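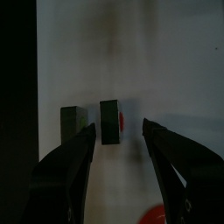
Work since the last report has gone mainly into the second aim of the project, which asks whether a grasp policy can choose the right one of two similar targets from the wrist view alone. The earlier policy did well with one target on a plain surface and fell off sharply once a second was placed near it. Small dark blocks set close together on a pale surface are the hard case. From the wrist, two of them side by side look nearly the same, and what separates them is often a bit of color on one side, red on one and a lime-green tint on the other. A policy that averages over the whole view tends to aim between the two.

Method

Saqib Durrani rewrote the training step so that the policy has to commit to one target early in the approach. The target is given as a short text prompt. A small scoring head, which we call Rind, ranks the candidates at every time step, and the arm controller (Wulden, unchanged from last year) follows the top-ranked one. If the ranking flips during the approach, the arm stops and backs up a short distance before going on. The backup distance was set by hand and we have not tuned it.

Training used 122 teleoperated demonstrations. Razia Jadoon recorded most of them and Marcelle Bouvier checked the prompts against the recordings. Fifteen were dropped for wrong or unclear prompts.

Results

We ran 40 test trials with each policy, using the same starting layouts for both. The old policy reached for the correct block in 25 of them. The new one did so in 36. Three of the four remaining errors were layouts where the colored side of the block faced away from the wrist at the start, and the ranking never recovered.

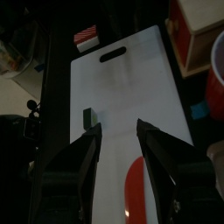

Grasp success once the correct block has been chosen is about the same as before. We did not expect it to change, as the closing motion is still the old one. The backup step adds time to a trial when it is triggered, and in a few trials it was triggered twice -- Saqib is looking at whether a short pause would do the same job.

We also tried adding the overhead view as a second input. It helped in the layouts with a hidden side and hurt slightly elsewhere. We have left it out for now, as the proposal commits us to the wrist view only.

Problems

The wrist mount made by Daltora worked itself out of alignment partway through data collection, and one batch had to be recorded again. Rukhsana Malik has added an alignment check at the start of each session. The delay cost us most of the time set aside for the cluttered-surface trials, and those have moved to the next period.

Next period

The cluttered-surface trials come first and should be finished by August. After that we will port the scoring head to the Vevov arm to see how much retraining it needs. No change to the budget is requested. The trial logs and layout sheets are in the shared project folder, and questions about them can go to Sohail Janjua.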